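Wieder viel zu lange nichts geschrieben, ich weiß. Das Heft liegt seit Wochen neben dem Brotkasten und guckt mich vorwurfsvoll an. Aber heute muss es sein, ich platze sonst! 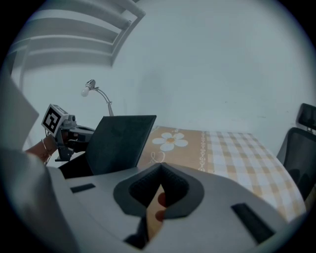

Silmont, 27. März 2019

Der Sauerteig lebt! Ich hatte ihn ja schon aufgegeben, nach der Sache mit dem Kühlschrank (Tür offen, ganze Nacht, frag nicht). Aber gestern Abend hab ich ihm noch mal Roggenmehl aus der Plaretti-Mühle gegeben und ihn auf die Heizung gestellt, und heute früh war der Deckel hochgedrückt und es roch nach Apfel und ein bisschen nach Nagellack. Herrlich. Ich stand im Schlafanzug in der Küche und hab mich gefreut wie ein Kind.

Gebacken hab ich dann gleich zwei Laibe, einen mit Kümmel und einen ohne, weil Mama den Kümmel nicht mag. 80 Prozent Wasser im Teig, das war mutig. Der erste ist mir beim Einschießen auseinandergelaufen wie ein Kuhfladen – schmeckt aber! Der zweite ist richtig schön aufgerissen, mit dunkler Kruste, und hat beim Abkühlen so geknistert, dass ich das Radio ausgemacht habe.
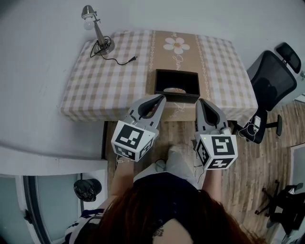

Am Nachmittag war ich bei Ekkachai Suwannarat, ein halbes Brot vorbeibringen. Er hat mir dafür ein Glas von seiner Chilipaste gegeben, die er nach dem Rezept aus Intarasuk macht, und wir haben ewig darüber geredet, ob man Brot einfrieren darf. (Er: nie. Ich: ständig.) Irgendwann kamen wir auf Haare, weil ich mir beim Kneten schon wieder eine Strähne in den Teig gezogen hatte. Lange, rotbraune Haare, so wie auf dem Foto, das sieht toll aus, aber am Backtag wäre das bei mir eine Katastrophe. Ich nehme ab jetzt das alte Kopftuch von Oma. Armband kommt auch ab, da klebt sonst bis abends Teig dran.

Auf dem Heimweg noch schnell Mehl gekauft und mich über den Preis geärgert. Und dann im Hausflur die Tüte fallen lassen. Natürlich. Das Treppenhaus sah aus wie im Januar, ich hab 14 Stufen gefegt und danach gewischt, und in den Ritzen ist immer noch was.
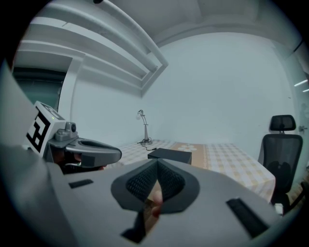 Silmont, im März

Abends Suppe, Kümmelbrot mit viel Butter, dann zu lange am Telefon mit Mama. Sie will im September herkommen und den Ofen selber ausprobieren, und sie besteht auf ihrem eigenen Gärkorb. Soll sie! Ich hab ihr versprochen, bis dahin die Sache mit der Unterhitze zu lösen.

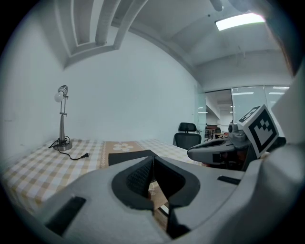 Für morgen

Teig um 8 füttern, diesmal nur mit lauwarmem Wasser. Neues Blech bei Trudwood abholen. Ekkachai das leere Glas zurückgeben und vielleicht doch ein Stück vom Kuhfladen dazulegen. Treppe noch mal wischen.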